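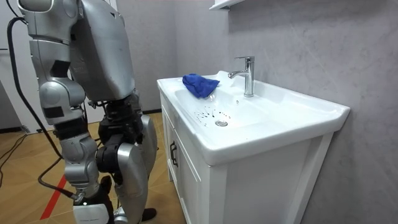 Compte rendu de la réunion de suivi, essais préhenseurs, poste lavabo
Site de Sesthorpe, mai, 14 h
Présents : équipe essais, équipe commande, représentant des achats
Excusé : support Moya

1. Approbation du compte rendu précédent
Approuvé sans modification.

2. Comparaison des préhenseurs Nostano et Unley
Les deux modèles ont été montés à tour de rôle sur le bras droit de l'humanoïde, avec la même tâche : saisir le chiffon microfibre bleu, essuyer la vasque, reposer le chiffon. Le protocole prévoit 200 cycles par modèle. La série Nostano est terminée. La série Unley a été interrompue deux fois par une perte de communication avec le contrôleur Moya et reprendra après la mise à jour.
L'équipe essais signale que la saisie du chiffon posé à plat reste le point faible des deux modèles. Chiffonné, il est pris plus facilement. Le Nostano serre plus fort mais glisse quand le tissu est mouillé. 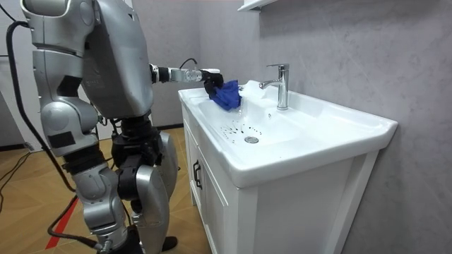
Le passage près du robinet demande encore une correction de trajectoire. Le poignet s'approche trop du bec mitigeur quand le bras revient vers la bonde. L'équipe commande propose de relever le point de passage de 4 cm et de réduire la vitesse sur ce tronçon. Accord des présents.

3. Caméras
La caméra fixe donne une vue suffisante de la vasque. Les reflets sur la céramique gênent la détection des taches sombres. Un essai avec un éclairage plus diffus est demandé avant de changer d'objectif.

4. Données et câblage
1588 séquences enregistrées à ce jour, tous préhenseurs confondus. Le tri des séquences incomplètes n'est pas fait. Les câbles au sol derrière le robot seront regroupés sous gaine.

5. Actions
Équipe commande : mise à jour du contrôleur, nouvelle trajectoire côté robinet.
Équipe essais : reprise de la série Unley, tri des séquences.
Achats : devis pour 2 jeux de doigts de rechange Nostano.

Prochaine réunion après la fin de la série Unley. Séance levée à 15 h 20.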